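Our festival bought the Plinport portable PA in February for the smaller of our two music stages, and it has now done a full season. The kit is two speakers on poles, a six-channel mixer and a padded bag for the cables.

Setting up takes one person ten minutes. The poles lock firmly and the mixer labels are large enough to read at dusk. We had school choirs, a fiddle duo and Yaryna Antoniuk's folk band through it, and the vocals stayed clear to the back of a crowd of 200.

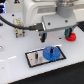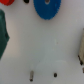
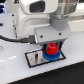 Low end is the weak point. A bass guitar sounds thin outdoors, and when Arsen Zhuravel brought a full drum kit we moved him to the main stage. The reverb has one setting and it is too much for speech, so leave it off for announcements.

Battery life was better than I expected. We got through the whole afternoon programme and the evening singalong on one charge - the mixer went down to its last light during the final song.

The bag is poor. One zip went in the second month, and Skillholm, who sold us the set, wanted 60 pounds for a new one. We use a plastic crate now.

At 373 pounds it is fair value for acoustic acts and speeches. For rock bands, hire something bigger.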